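Garden & Workshop Help > Woodwork > Finishing

Oiled worktop goes patchy after the second coat

Asked by Stasomero, Feb 22, 2021

I am finishing a bench top made from glued-up softwood boards, 325 mm wide each before trimming. Sanded to 120 grit, then 180, vacuumed, wiped with white spirit. First coat of hardwax oil (Adetti, satin) went on with a pad and looked even. The second coat went on the next morning and has dried with dull areas and shiny areas. The shiny areas feel slightly tacky after 2 days. The dull areas feel dry and a bit rough.

Room is an unheated outbuilding with a tiled floor. I don't have a reading for the humidity but the windows have condensation most mornings.
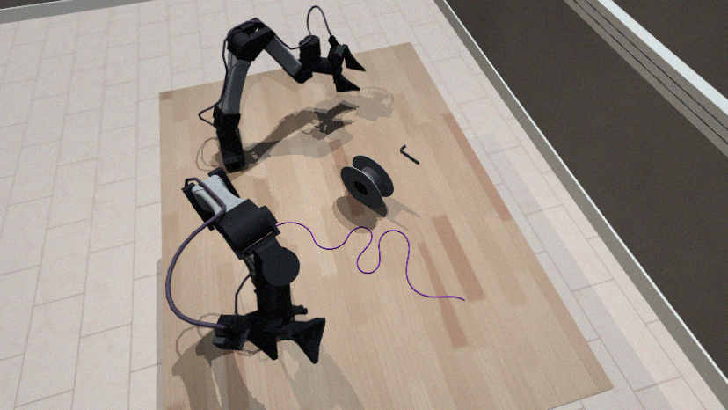

The tin says 7 hours between coats and I left it longer than that. It also says "apply thinly", with no figure for coverage. I used roughly a third of the tin over both coats. The underside has had one coat only and looks fine.

Questions:
1. Do I need to strip it back to bare wood, or can I rub down the shiny areas and recoat?
2. Should I have gone finer than 180 before the first coat?
3. Is the temperature the likely cause?

I would like to avoid stripping it. Some of the boards are quite thin near one end where I had to plane out a step in the glue line.

2 answers

Answer from Lacey Marsden (accepted)

Too much oil on the second coat, made worse by the cold. The first coat seals most of the surface, so the second has very little to soak into. Whatever is left standing on top cures slowly and stays tacky. The dull areas are where the wood was still absorbing.

You don't need to strip it. Procedure:

Wipe the tacky areas with a lint-free cloth dampened with white spirit. Do not flood them. Turn the cloth often.

Leave the top overnight with some heat in the room. An oil-filled radiator is suitable. Avoid anything that burns gas, as it puts water into the air.

When the surface no longer drags under a fingertip, go over the whole top with a fine non-woven pad, along the grain. Vacuum.

Apply one very thin coat to the whole top, including the dull areas. Wait ten minutes, then buff off everything that will come off with a clean dry cloth.

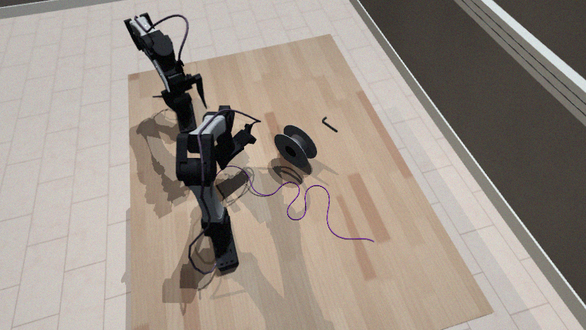 On the grit: 180 is fine for a bench. Going much finer closes the surface and reduces how much oil the first coat can take up. The jump from 120 is also fine. Rough patches after oiling are usually raised grain and the pad will deal with them.

The recoat time on most tins assumes a warm, ventilated room. In an outbuilding in winter I would at least double it. Give the underside its second coat as well, or the boards may cup when the damp weather ends.

Lay used cloths flat outside to dry before binning them. Oily rags in a heap can catch fire.

Answer from Zacharopoulos

I had this with a different oil (Hitus, matt) on a desk. I left it alone until May and it went hard by itself, but the shiny patches stayed shiny. Sanded it all off in the end with 120 and used varnish. Varnish is easier.

Comments

Stasomero: Thanks. Wiped down, radiator on overnight, pad this afternoon. Will recoat tomorrow. Does the white spirit need to evaporate fully first?

Lacey Marsden: Yes. If you can still smell it near the surface, wait.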